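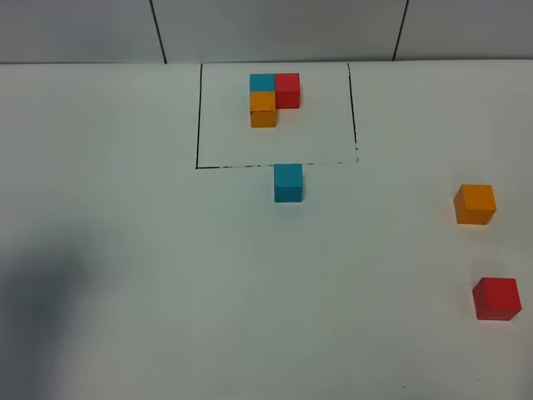

Colored cubes on the test table in Fleditz, with the work area drawn in black marker.

The first budget Veronika Magyar wrote for the robot cell at Drurkeo had one line in it, the arm. "I took the price from the offer and I thought, now we are almost finished," she says. Her manager, Thaddäus Prantl, sent it back the same afternoon with one question: what will it stand on?

Drurkeo packs small parts for other companies and has its workshop in Fleditz. In April the team began to plan a cell for sorting, and the second budget was much longer. It had a table, lamps, two cameras, spare fingers for the gripper, and training days for the staff. The test objects were by far the cheapest item. A set of plain cubes in red, blue and orange cost 30 euros, and a marker pen was already in the drawer.

Magyar now advises to buy such cheap things first. With cubes and a drawn outline, a team can learn how large the work area must be before it orders a table for 2000 euros. It also sees where shadows fall, and this matters very much for the cameras. At Drurkeo the lamps were changed after the first week of tests, for around 1000 euros that were not in any plan.

Brigitta Moser, who keeps the accounts, asked for a separate line for working hours. In the first month the team wrote down 88 hours, most of them for calibration and for placing objects again and again. "Hours are also money, but they do not come with an invoice," Moser says.

The offer from Camenzind for the final table is still open. Prantl wants to see the drawing with the cable holes before he signs.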